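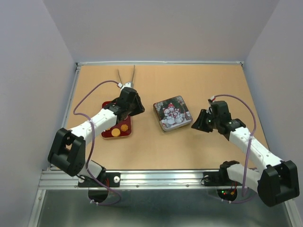 Tins 1 (red, biscuit print) and 2 (square, snowmen) on the board.

2025-04-29
Tin storage trial, notes

Purpose: decide which of the donated biscuit tins are fit for keeping small dry stock (washers, felt pads, desiccant sachets) on the Akolgo shelves. Da-eun wants an answer before the next Karport order, as plastic boxes from them have gone up again and we would need 74 to fill the bay.

Tin 1. Rectangular, deep red lid with golden-orange biscuits printed on it. Lift-off lid, no hinge. Inside length is fine for the sachets laid flat in two rows. Lid fit is loose on one long side. Pressed the wall out with a block of beech and a clamp, padded both faces with felt. Better, still not good. Mass empty 321 g on the bench scale, which was zeroed first.

Tin 2. Square, rounded corners, silver rim, snowmen in red hats and scarves on a dark green and red ground. Lid fit is tight and even on all four sides. Takes a firm pull at opposite corners; pulling at one corner only makes it jam. Filled with M6 washers to 476 g gross and carried up and down the stairs by Etornam. Lid stayed on. No rattle once a felt disc was laid on top of the washers.

Stacking. Tin 2 on tin 1 is stable if centred. Tin 1 on tin 2 is not: the overhang at the short ends makes it rock when the shelf is knocked. Square on the bottom only if the one above is also square. Amerley has three more squares at home from December, different pictures, same rim profile as far as she remembers. Asked her to bring them in.

Damp test. One sachet and one humidity card in each, lids on, left in the cold store overnight. Card in tin 2 unchanged. Card in tin 1 had gone up one step by morning. Repeated with a strip of Clulemeo tape round the lid of tin 1 and the card held. Tape leaves residue on the print. Came off with white spirit on a rag, but it also dulled the red a little at the corner, so use soapy water first next time.

Labels. Aurélien's paper labels do not stick to the lids for more than a day. The lacquer is too smooth and the stamped pictures are slightly raised. Tried the side wall of tin 2 below the rim: holds so far. Labels to go on the side wall, short edge facing out, lower half. Leave the lids alone. People are already asking for "the snowmen" when they want washers, and I would keep that as it is quicker than reading the label.

Smell. Tin 1 still smells of butter and cinnamon after two washes. Not a problem for washers. Possibly a problem for felt, which takes it up -- Dela says bicarbonate left in for a week. Started that this afternoon, two spoonfuls in a saucer, lid on.

Sharp edges. Ran a cotton glove round the inside of both. Tin 2 clean. Tin 1 snags at the seam; took it back with a fine needle file and wiped out the dust. Check again before anyone puts a bare hand in.

Decision for now
Tin 2: accepted, M6 washers, second shelf.
Tin 1: hold until the bicarbonate comes out, then felt pads only. No sachets unless taped.

To do
Measure Amerley's squares against tin 2, rim and height.
Ask Hosusby whether the shelf liner comes in a narrower roll. The present one curls at the front and the lower tin catches on it.
Da-eun to hold the Karport order until the squares have been checked.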